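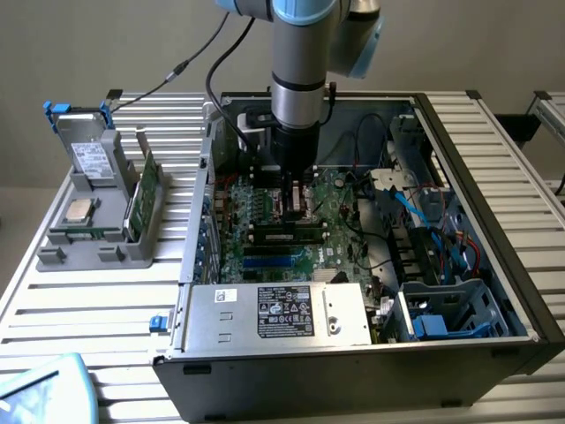

It was slower than she'd expected, Lutfa Navaratnam told me over the biscuits, and she liked it all the more for that. I'm with her! I went along to the open afternoon at the Faltside workshop in March thinking I'd see sparks and blurry metal, and what I got was an arm taking its time over an old Dell desktop (side off, lying flat on the bench) while a room full of us held our breath.

The idea behind the Hollis project is simple enough. Offices chuck out computers by the vanload, and plenty of them have years left in them if somebody swaps a part or two. The dull bit is the swapping, so Faltside is teaching the arm to do it – memory, processors, hard drives, the lot. The parts sit in a grey moulded tray beside the computer, each in its own slot, and I have to say I've never kept a drawer half so tidy.

We went in two groups, mine at 2 o'clock, and got 48 minutes each before tea. The team were very patient with us. Someone asked if it could do laptops (no, too many fiddly screws) and a lad near the front wanted to know what happens if it drops a processor. They buy scrap ones for practice, which seemed to cheer him up no end.

Processors are the hard part, apparently. The memory goes in with a good firm push but the processor has to be set down dead level, and I was told the arm had 600 goes at that in the winter before anyone was happy to let the public in. Zatport, who supply the old machines, have promised 3000 more over the coming year, so it won't be short of work.

Refurbished computers go to Worka, the job club on the high street, and you can put your name down for one at their front desk any morning before noon. Faltside hope to run another open afternoon in June. I've asked for a place near the front this time, as I spent most of this one looking round a very tall man in a bobble hat.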